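## 4. Fixing the Jinel shelf to the wall

Please read this section completely before you take the drill. The shelf can stand without wall fixing only during the assembly. After this it must always be fixed, also if it is placed in a corner.

The two wall brackets are in the small bag marked K. The bag doesn't contain screws for the wall, as every wall needs a different type. For brick and concrete we recommend the Stevum plug set, which is sold separately. For plasterboard use cavity anchors, and ask in the shop if you are not sure of the thickness of your board.

### 4.1 Marking the holes

1. Put the shelf in its final place. Check with a spirit level that it stands straight from left to right and from front to back.
2. If the floor is not even, turn the feet at the bottom until the bubble is in the middle. Turn each foot only a little and check again.
3. Hold the first bracket against the wall, under the top board, 30 mm from the side panel.
4. Mark the hole with a pencil. Repeat with the second bracket on the other side.
5. Measure the distance between the two marks. It must be 477 mm. A difference of up to 3 mm is allowed.

> **Caution:** Before drilling, check the wall with a cable and pipe detector. Do not drill directly above or below a socket or a light switch.

### 4.2 Drilling and fixing

1. Move the shelf away from the wall. Two persons are needed for this step.
2. Drill both holes. The depth of the hole must be a little more than the length of the plug.
3. Remove the dust with a vacuum cleaner or a small brush. If dust stays inside, the plug will not hold well.
4. Push the plugs in until they are level with the wall.
5. Screw the brackets to the wall, but do not tighten them yet.
6. Bring the shelf back and slide the brackets into the slots under the top board.
7. Tighten the wall screws first and the bracket screws after. Use a hand screwdriver. An electric one can easily break the thread.

**Note:** In the first edition of this guide the order in step 7 was printed the wrong way round. Thank you to Wilson Chávez for writing to us in December. If your shelf was fixed in the old order, loosen all four screws and tighten them again as written here.

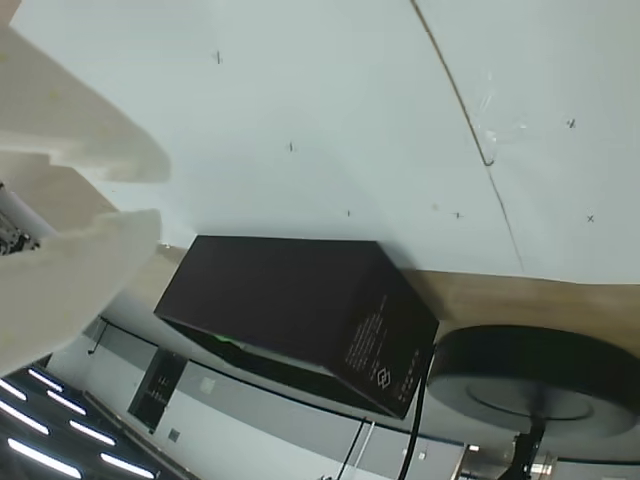

### 4.3 Checking after the fixing

1. Hold the top board with one hand and pull it gently towards you. There should be no movement between the bracket and the wall.
2. Check the level one more time. Sometimes the shelf moves a little when the screws are tightened.
3. Put the cover caps on the bracket screws.

Wait with the loading until all the checks are done. Place heavy things such as books and tools on the lowest board. Repeat the pull test after two weeks, and then once every year.

If you move the shelf to another room, do not use the old plugs again. New brackets can be ordered from Hiebert under the name "Kellik wall set". Please write on the order if your shelf is the narrow or the wide model.

Text of this section: Benito Aranda. Last change: 2022-02-21.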